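MEDIA RELEASE
For immediate release
17 December 2022

Trumell toy baskets head out the door for summer holidays

Small soft toys, one long wicker basket, a table low enough for the kids. That's the whole idea behind the Trumell toy basket program, back for its third year and open to any family, playgroup or waiting room in the Plinthorpe area.

Last year 86 baskets went out on loan. This year the target is higher and the toy pile is bigger: 1,000 plush toys donated since July, washed, checked for loose eyes and sorted by size. Big ones go to the Amadi op shop. Palm-sized ones stay for the baskets.

"People hang on to the little ones, the ones with a loop on top that used to live on a school bag," said program coordinator Shiela Dimaculangan. "Then there's a drawer full of them. We'll take the drawer."

What's in a loan
- one wicker basket, rectangular, handle slot at the end
- a mix of small plush, animals and shapes and odds and ends
- card with washing instructions (cold, gentle, inside a pillowcase)
- return bag

Loans run 3 weeks. No charge, no deposit. Lost a toy? Tell us, we'll put another one in.

Colours are mixed on purpose so a basket can be used for sorting games, hide and find, or just tipping out and putting back, which is most of what under-fours want to do with it anyway. Dimaculangan says parents shouldnt overfill. "Leave some room in the bottom. Kids like to see what they're reaching for."

Long cords and ribbons get trimmed before a basket goes on loan. Anything with a battery comes out of the pile. Please don't donate toys with beads or bean filling, we can't wash them properly and they end up in landfil.

Wicker baskets on the small white table:
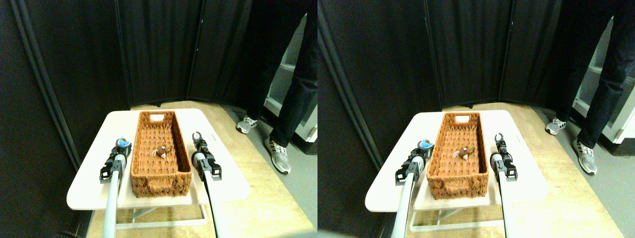
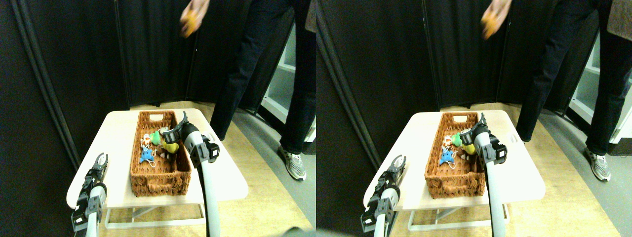

Baskets can be picked up from the Flesent Street counter, side door, ring the bell. 11 baskets are being held back for families who can't get in before the break, call ahead and we'll put your name on one.

Donations of small plush still welcome up to closing on the last day of term, then again once the counter reopens in the new year. Clean if possible. Bagged please, no boxes, we've got no where to stack them.

Spare baskets also wanted. Cane or wicker, no broken ends poking out, nothing deeper than a child's arm. Lids not needed.

Media contact: Shiela Dimaculangan, Trumell toy basket program, Plinthorpe. Interviews by phone most mornings, leave a message if it rings out.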